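Cheap first-in-series crime novels, and why I've stopped falling for them

22 April 2019

I have 581 unread books on my e-reader. I checked last night, and I wish I hadn't. A good half are crime, and most of those are the first book of a series, bought for less than a bus fare when some newsletter told me I'd be gripped.

The latest was The Feltville Drowning by Wellington Bastos, first of the Inspector Mladenović books. The blurb promised a twist I would never see coming. I saw it coming on page 35. When a man in chapter two is the only person in town who owns a boat, I am going to look at the man with the boat.

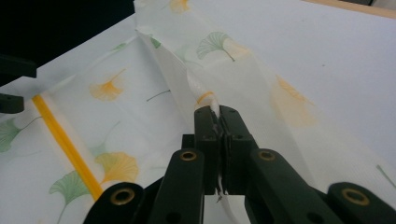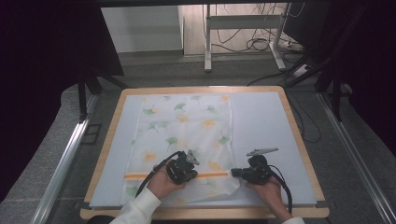
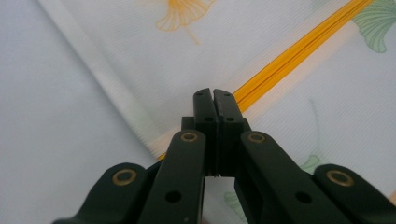 Ginkgo-leaf cloth, green and orange.

Mladenović herself is decent company, I'll give Bastos that. She's rude to her boss and bad at parking. But the case stops dead for three chapters so she can visit her sister in Herdale, and the only use I could find for the sister was setting up book two. Which is full price, of course.

Then there are the reviews. Some 2000 of them, nearly all five stars, and plenty say "couldn't put it down" and very little else. I put it down 5 times, once to descale the kettle.

Book two, The Indimora Letters, is out in May. A friend swears it's much better. She said the same about the first one, so I'll wait for the library copy.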